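The Unpacking Bench

A box arrives closed and leaves flat. Between those two states it takes up more room than at any other point in its life, and most workshops have no place set aside for it. The contents go to a shelf, the flaps go everywhere, and the cables end up in whichever carton is nearest.

Vlasta Kadlec keeps the receiving log at Zuklow, and over one quarter she entered 274 deliveries. Each line has a column for the time between the carton being opened and the carton being flattened. The median was 12 minutes. The long entries are the ones worth reading. A carton that is still standing at the end of the day tends to still be standing the following week, by which time it holds something other than what it came with.

"The log was meant for shortages," Kadlec says. "Then I started looking at the other column."

The bench is the first thing to get right. A cloth cover has advantages over a bare top: it protects finished parts, it quiets the work, and small screws do not roll far on it. It also creases, and the creases collect crumbs of cardboard and tape. Clips along the far edge keep it from creeping toward the person working. Two are enough for light cartons. Three hold better when boxes are dragged across instead of lifted. A cloth should be taken off and shaken out at the end of every shift, and replaced when it no longer lies flat after a wash.

Green is a common choice, and a practical one. Clear wrap is hard to see on white and black cable is hard to see on gray. On a mid-green cloth both show up, as does a loose cable tie.
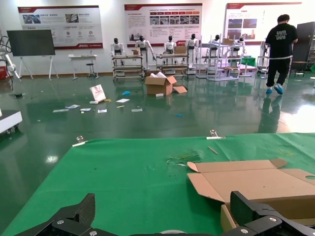
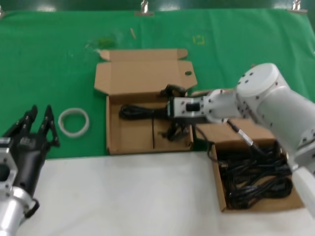

Flattened carton and clear wrap on the clipped green cloth, first; black cable in open cartons, second.

Cable is the slow part. Adaeze Osagie, who packs and unpacks at Brudolcombe, separates it into two states, coiled and tangled, and refuses to store them together. A coil pressed in with a tangle becomes part of the tangle. Her method is to open two cartons side by side, leave the loose cable in one, and move each length to the other only after it has been coiled and tied. A shallow carton suits the loose pile, as both hands have to reach in. The finished coils can go in something deeper.

The usual errors are small ones. Cable is pulled from the top of a pile by its connector, which tightens every loop below it. The better approach is to find a free end, lift the pile, let it drop, and follow the end back. Coils are also made too tight. For ordinary power and data leads Osagie uses the width of her open hand, and ties once, near the plug.

Lids deserve a decision before work starts. A one-piece carton with a hinged lid can be left with the lid upright at the back, where it keeps lengths of cable from sliding off behind. Four-flap cartons are worse on a bench. The near flap catches sleeves and the side flaps cover the neighboring box. Fold them down outside the walls, or put the carton on the floor and work from above.

The floor is where discipline usually fails. White packing material is light and travels. So do instruction sheets and cards, which are thrown out with the filler more often than any other item in Kadlec's log. Her rule is that paper is lifted before anything else, and goes into a tray marked with the delivery number. Filler stays in its own carton until the whole delivery has been checked.

Flattening is done last and in one pass. Declan Ó Dálaigh runs the baler at Joo and took in 661 cartons in June. He asks for tape slit along the seam, tabs released instead of torn, and no plastic wrap between the layers. Carrying handles and round hole cutouts make no difference to him. Cartons kept for returns should be flattened too, then tied with their inserts and stood on edge. A stack of 15 fits in the gap beside most shelving carts.

Kadlec has now added a third column to her log, for cables. It is headed "coiled by," and so far about half the lines in it are blank.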